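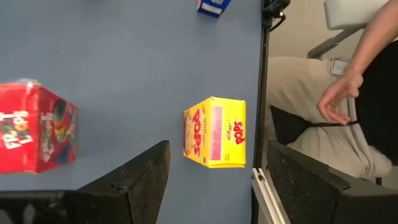 Wrist view, cereal box bench. Corn Pops in the gap between the fingers, Froot Loops on its side to the left, table edge on the right.

04/03/2024, Brukthorpe, bench log

Run 93 ended with the arm moving when it should have been holding. No contact with a person, no damage to the arm. Bench is locked out until the points at the bottom are cleared.

**Setup**

Teleop on the Corn Pops box: approach, grasp, lift, set down closer to the middle of the table. Froot Loops box and the small blue and white box left as clutter. Darus gripper with the textured black pads, Jirside controller build from last week, command stream at 50 Hz. Speed limit on the normal teaching setting. The earlier runs in this block were uneventful, apart from one weak grasp that I put down to a bad approach angle.

**What happened**

Grasp was fine. Partway through the lift the arm stopped responding to the leader. The operator screen still said "connected", so I kept moving the leader for a while, trying to get it to pick up again. That was the wrong thing to do and it made the next part worse.

After a pause the arm started again without any input from me. It went through the movements I had been making on the leader while it was frozen, in order, and these included a wide sweep toward the table edge. The box came out of the fingers and went over the side. I hit the stop when the wrist was still over the table. The stop worked right away.

I'd estimate the hand on the stop was slow. I spent a second or two thinking the link had come back and that I was the one driving.

**What the log says**

- Link from the leader station to the controller dropped during the lift.
- The controller should go to hold and throw away anything stale. It went to hold. It did not throw anything away.
- The leader station kept writing commands to its own buffer. When the link came back there were 1344 of them waiting, just under 27 seconds of motion at our rate.
- The controller accepted the first one as fresh and played on from there. The age check looks at the time a message arrives. It does not look at the time it was made, so a backlog passes every time.
- The timeout itself is set to 3000 ms. I had always assumed it was much shorter. The setting came over from the Kocabaş arm, where the link was slow and we kept getting false trips, and it was never put back.

So two separate faults. The long timeout didn't cause the replay, but it meant the arm sat for three seconds with no link and no warning on the screen.

**Reproduced**

Pulled the network cable by hand with the arm parked high, nothing in the gripper, everyone behind the line. Moved the leader in a small circle, waited, plugged back in. The arm drew the circle. Did it again with the cable out for only a moment, shorter than the timeout: it replays in that case too, just a very short bit, and it looks like ordinary lag. We have seen plenty of "lag" on this bench since September. I think a good part of it was this.

Tried once with the gripper opening and closing on the leader while the cable was out. The gripper commands replay as well. Worse than the arm motion in some ways – the fingers close with no regard to what has been put between them in the meantime. Anyone who reached in to straighten a box during a freeze could have been caught. I have reached in during a freeze. Not doing that again.

**Reach**

Checked the reach with the arm in slow mode. With the elbow out, the wrist clears the long edge of the table by more than I had drawn on the floor plan. The plan was made before the arm was moved along the rail and was not redone. The seat on that side is inside what the arm can reach if the sweep is wide enough. Seating goes back to the wall until the plan is right, for observers as well as for whoever is resetting the boxes.

There is no software fence on that side. The box limits in Jirside were set for the table at its old position and they are off by the distance the base was moved. Near side is too tight (explains the odd stops when reaching for anything close in), far side is wide open.

**Changed today**

- Timeout down to 150 ms on the bench controller. One false trip in the hour after, which I can live with.
- Leader station clears its buffer on reconnect. Quick patch, one line, needs a proper review.
- After any link loss the operator has to press enable again before the arm moves. Tested with the cable, works, arm and gripper both.
- Red tag on the main switch.

**Still open**

- Age check on the controller has to use the time the command was made. The clocks on the two machines don't agree well enough for this at the moment. Need to sort out clock sync first.
- "Connected" on the screen only means the program is running. Wants a real link light, big, next to the camera view.
- Redo the box limits and the floor plan from the current base position. Tape after that.
- Second stop button for the person resetting the boxes. The only one is at the leader station, out of reach from the far side.
- Find out why the link dropped in the first place. Suspect the connector under the table – it moved when I touched it, and the latch is broken. New cable is on order from Darus with the spare pads.
- Go back through the older runs and look for command gaps followed by a burst. Anything with a burst in it should come out of the training set. Run 93 is out already.
- Same controller build is on the other bench. It has not been patched. Left a note on the keyboard and switched the arm off at the wall.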